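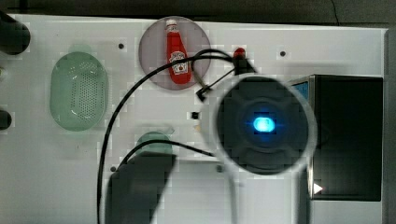 The Wonunero gripper arrived with a spec sheet I did not believe, and after two days with it I believe about half. I put it on the arm in place of our old Braltby and gave it the kitchen table: the green colander, the pink plate with the ketchup bottle lying on it, the microwave over on the right. Ketchup bottles are my favorite test because the glossy plastic throws back light, and every vendor demo I have ever sat through used a nice matte cube.

Fundano, who sell it, say the fingers "adapt to any household object." Any is a big word. On the bottle it did well, I will give them that. Three tries from the cap end, three lifts. Then I asked for a grab around the label and it squeezed, slid, and came up with nothing twice in a row. The Braltby does the same grab without fuss. It is also ugly and loud and it has been on my bench since before I could afford it.

The colander was worse. A raised rim ought to be easy for two fingers, but the pads on the Wonunero are so soft that they fold over the edge and the whole thing swings like a bucket. Daiane Sales thinks I had the force set too low. I turned it up. It swung a little less.

What bugs me more is the cable. I still have it looping over the table because the connector faces the wrong way for our wrist, so any path that comes in from the plate side has to be planned around a piece of wire. For $545 I expected a right-angle plug in the box.

Ronaldo Bragança asked in the comments last time whether the Rocha controller is worth it with this gripper. I ran it both ways. The fingers close a touch sooner after the command, and I doubt you would notice without a log open next to you. Save your money until they fix the driver, which dropped the connection on me both evenings.

The microwave door is next. I have low hopes for those pads on anything that pulls back. If you have gotten one of these to open a door without tape on the fingers, send me the settings.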